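The Widar Gripper: Frequently Asked Questions
Last updated 2021-07-24

What is Widar?
Widar is a gripper you hold in your hand, with a camera on it, built on a bench in the Figueiredo shared workshop. You pick things up with it, it records how you did it, and later a robot arm tries to do the same with less grace. Steltach is the software half. It has its own page and its own list of complaints.

Do I need a robot arm to start?
No. You need one eventually, in the way that people who buy a boat trailer eventually need a boat. Plenty of builders have spent a happy winter with only the hand-held part.

How long does the printing take?
40 hours for the full set on a mid-range printer, assuming you don't print the trigger upside down. The trigger can be printed upside down. It will even fit. It just won't move.

What do I print it in?
PETG for the body, TPU for the fingers. PLA is fine until you leave the thing in a parked car, after which you own a very detailed spoon.

My fingers don't close evenly. What did I do?
Most likely one of the linkage screws is too tight. Back all 4 of them off a quarter turn, squeeze the trigger a dozen times, then snug them up again. If one finger still lags, swap left and right and see whether the problem moves with it. If it stays put, the rail needs sanding.

Where should I record my first demonstrations?
Somewhere with a table, even light and something on the table worth moving. Mugs are the traditional choice. Start with ones you don't love, and keep to one table until you can play a recording back without swearing.

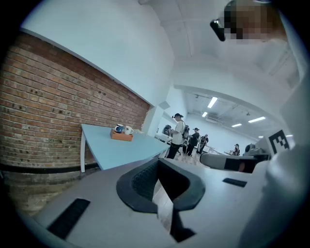 After that, move around. Different tables, different heights, other people walking about in the background. A policy trained in one tidy corner learns the tidy corner by heart and is lost the moment you shift the furniture.

How many demonstrations is enough?
For one simple pick-and-place job, we got decent behavior at 900. At 2000 it was better, and our wrists were worse. Take breaks – the recordings made by a tired person look like they were made by a tired person, and the robot will copy that too.

Tracking drifts halfway through a recording. Why?
Check that the lens is clean first. Then check the markers: they have to be flat, matte and glued down properly. Glossy photo paper looks lovely and tracks terribly. Blank walls are hard on it as well, so face something with texture when you can.

Can I use the Sekari board in place of the one in the parts list?
Yes, with the newer firmware. You'll have to drill the mounting holes again, and the cable comes out on the wrong side. Two builds at the workshop run this way and both have a zip tie where their dignity used to be.

Do you sell kits?
We did one batch in October. It taught us a great deal about postage. The files and the parts list are free to download, and there are no plans for another batch.

I found a mistake in the build guide.
Probably so. Send the page and step through the contact form, with a photo of the part if it's a fit problem. Please wipe the part first.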